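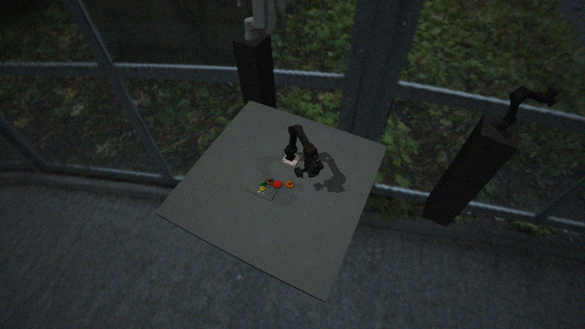 Dostivura runs a payment channel network for small merchants who accept Bitcoin. Its routing software, Rello, went into general release in June. We spoke with the engineer who leads the routing team. The conversation has been shortened and the order of some answers changed.

The first topic was liquidity. A payment channel holds a fixed amount, and the balance shifts from one side to the other as payments move through it. A shop that only receives will fill its side and then stop receiving.

"That is the normal failure," the engineer said. "The shop has good channels and is online, and the payment still fails, as all the funds are already on the shop's side. Support tickets call it an outage."

Rello handles this by watching the ratio between the two sides and starting a circular payment when the ratio passes a set limit. The default limit is 18 percent of capacity remaining on the receiving side. Operators can change it in the configuration file, and a restart is needed for the change to take effect.

"We tried lower values. The rebalancing fees dropped, but larger payments began to fail. At 18 the fees are tolerable for a shop with ordinary ticket sizes. A furniture store should set it higher."

The pilot was held in Belmonte with 155 merchants, most of them cafes and repair shops. Each merchant started with two channels. The team had planned on one.

"With one channel there is no circular route. You need a second channel to come back in. We knew this on paper and still wrote the first budget with one."

Route selection uses a cache of recent failures. An entry stays in the cache for a fixed period and is then dropped, whether or not the channel has recovered. The engineer described this as crude and said a decay function is being tested in the development branch.

"The decay version gives better routes. It also uses more memory than I want on a merchant device. The node graph is pruned to roughly 1,000 entries there, and I would like to keep it at that size."

On custody, the engineer was brief. Merchant keys stay on the merchant device. Channel backups are encrypted there and sent to Ruletetti, a separate storage service, after every change in channel state.

"An old backup is dangerous. If you restore and broadcast an old state, the other side can claim the whole channel. So the restore tool does not broadcast anything. It asks the peer to close, and it waits."

If the peer never answers, the funds stay locked and the case goes to manual review. Dostivura does not publish a time limit for that step.

Asked about fees, the engineer said the base fee will remain at zero for merchant channels and that the proportional fee will be reviewed after the next release. Support for splitting one payment across several routes is planned for the same release, switched off by default.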